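Skornard folding dish rack and the rest of the washing-up corner: a long review
October 18, 2019

I have been meaning to write this one up since we moved into the flat on Prirbridge, because the kitchen there came with no dishwasher and a sink you could just about bath a cat in. My husband Abdelghani Shehata (he cooks, I wash, it has worked so far) had been balancing the plates on a tea towel for years and saw nothing wrong with it. I did. So in September I bought the Skornard rack, the larger of the two sizes, and we have used it after every meal.

It arrives flat in a plain box, with the cutlery pot wrapped separately and a little sheet of drawings to go by. You press the two legs down until they click, and there you are. I did manage to put one leg on back to front the first time, but that was me chatting on the phone. Folded away it is 39 mm thick and slides in beside our baking trays, though I'll admit it hardly ever gets folded away.
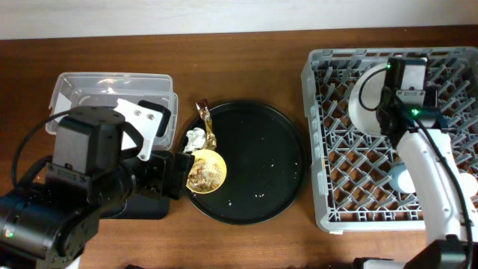 Does it hold enough for a family supper?
For four of us it does, as long as the big pots are dried by hand. We get the dinner plates, the side plates, the glasses and most of the bowls on in one go, and the saucepans go straight back on the hob.

The plates sit very nicely. Our everyday ones are Benjelloun, rather thick at the rim, and they had always leaned on each other in the old wire rack we had before. In the Skornard they stand up straight with a bit of air between them, and by bedtime they are dry enough to put away. Soup bowls are less happy. They want to roll forward, and I have taken to putting them along the back, leaning in, where they behave themselves.

Cups and mugs are where I have my one real grumble. The maker says up to 40 items, and I suppose that's so if your items are saucers, but mugs take up a great deal of room and the tall ones are inclined to tip if you knock them – which I do, most mornings, reaching for the kettle.
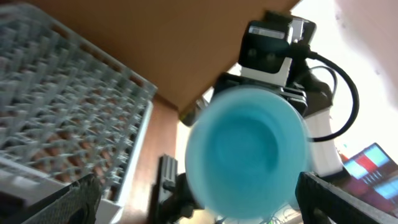
I've found it best to do the mugs first and dry them while the plates are soaking, and then there is space for everything else. My mother always did the glasses first, then mugs, then plates, and scraped everything well before it went near the water. I used to think she was fussy. The drain in this flat has brought me round to her way of thinking!

As for cleaning, it wants a wipe once a week and a proper scrub every so often in the corners, where limescale gathers if your water is as hard as ours. An old toothbrush and some vinegar shift it.

I did look at the Wominico before buying. It has a drip tray included, and it is a handsome thing, but the one in the shop felt wobbly to me and it was too long for our draining board. If you have a bigger kitchen than ours you may well prefer it.

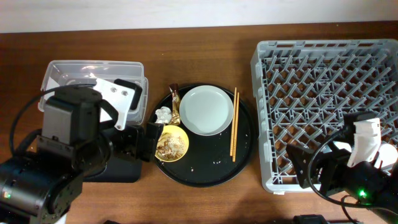
Would I buy it again?

I would, and I very nearly have, as my sister-in-law has been eyeing ours up whenever she comes to eat. Four stars from me, with the missing one for the mugs. If they ever bring out a version with a few pegs along the side I shall be first in the queue, and she can have this one.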